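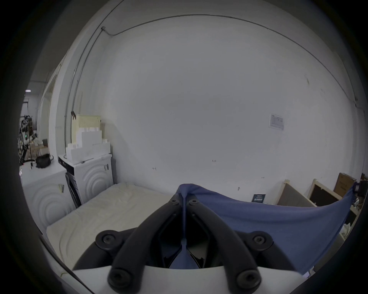 Gudeta cleans and re-lets household textiles and bedding for short-term rentals, and its head of intake has run the receiving room since the company moved to Dultow. The room has one rule that she repeats to every new hire: cloth is sorted before it is washed, and it is sorted by hand.

"People load by color," she said. "We load by weight first, then by color. A denim-weight cotton holds far more water than a sheet, and if you spin them together the drum goes out of balance."

Each piece is picked up at a single point and allowed to hang. The drape shows the sorter how heavy the fabric is and where the seams pull. Anything that twists to one side goes to a separate bin – usually a sign that it was dried too hot at some earlier stage.

The company handled 1676 pieces in December, its busiest month so far. Of those, 49 were withdrawn, most for worn edges. She considers that number acceptable but wants it lower.

Front loaders are preferred for mixed cotton. They use less water, she said, and they are easier on hems. Their weak point is the door seal. "Leave the door open between loads. If you close it, the rubber stays damp and you will smell it in the next batch."

Mattresses follow a different path. They are never soaked. A cover that can be removed is washed alone, and the core is vacuumed on both sides, then left to air for 3 days. Wrinkles in the surface fabric are noted but not treated as damage.

Shipping foam from new appliances is kept for as long as there is space. Randell, which supplies the company's machines, asks for the original blocks if a unit is returned within 2 years.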